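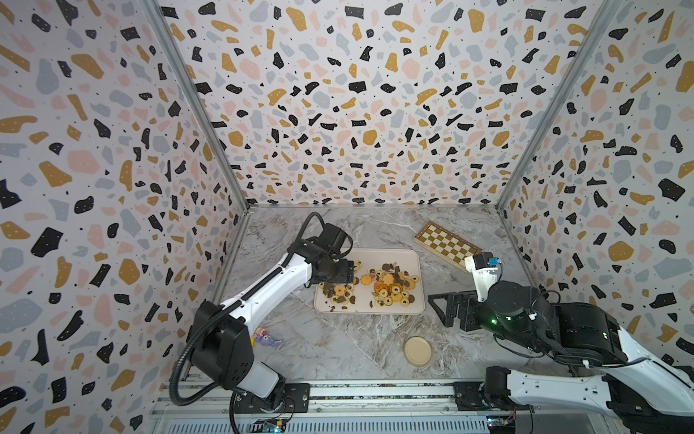
A two-armed cell is sold as one machine, but most of the paperwork that comes with it treats it as two. There is a risk assessment for an arm, a stop procedure for an arm, and a payload sheet for an arm. Whatever happens in the space they both can reach is left to the buyer. I think that is the wrong place to leave it, and that anyone writing house rules for bench robots should begin with the shared space.

I have spent the past few years helping small shops and labs write those rules. Most of the arms I deal with are light, slow and bolted to a rail at the edge of a table. People look at them and decide they are harmless. For the most part they are right. A light arm at low speed will bruise you before it breaks anything. But the rules that get skipped on a small machine are the same ones that get skipped later on a big one, and by the same people.

The first rule I would write down is that one stop button stops both arms. This sounds too obvious to need saying. At Darklow, where I spent a week last February, each arm had its own controller and its own stop, and the two buttons were at opposite ends of the bench. An operator who saw the left arm pull on something the right arm was holding had to choose. The rewiring took an afternoon and cost less than 200 dollars.

The second is about cables. An arm's outer cabling should be checked through its full travel, with the other arm in its worst position, and the check should be repeated whenever a gripper or a bracket is changed. A loop that clears everything in the home pose may not clear the other wrist when both arms are low over a tray. Soledad Segura, who ran maintenance at Quaye before she moved to Jasent, kept a log of every unplanned stop on her two-arm benches. Cable snags came first on the list, ahead of software faults. She now has cables inspected every 200 hours and replaced at 4,000, worn or not. I used to think the second number was wasteful. I have come around to it.

The third is about what is on the table. Every object within reach should be there on purpose, including the ones the task never touches. I don't mean the table should be bare. Work done on a bare table tells you very little about work done in a kitchen or a packing room. I mean that somebody should have put each thing where it is and written it down.

Food needs a rule of its own, and few sites have one. If a gripper has handled food, the food is test material from then on and nobody eats it. Bags should be marked when they are opened. Crumbs should be cleared from the tray and the tabletop at the end of each shift, and from the fingers too. Notus does this with a brush and a checklist of 5 lines – it is the shortest document they have and the only one I have seen followed every day.

The usual objection is that small sites can't afford more procedure. I have some sympathy. A forty-page manual on a bench robot is a manual that stays in a drawer. But everything above fits on one sheet, and a sheet can be taped to the rail. Suppliers could print it and put it in the box with the second arm.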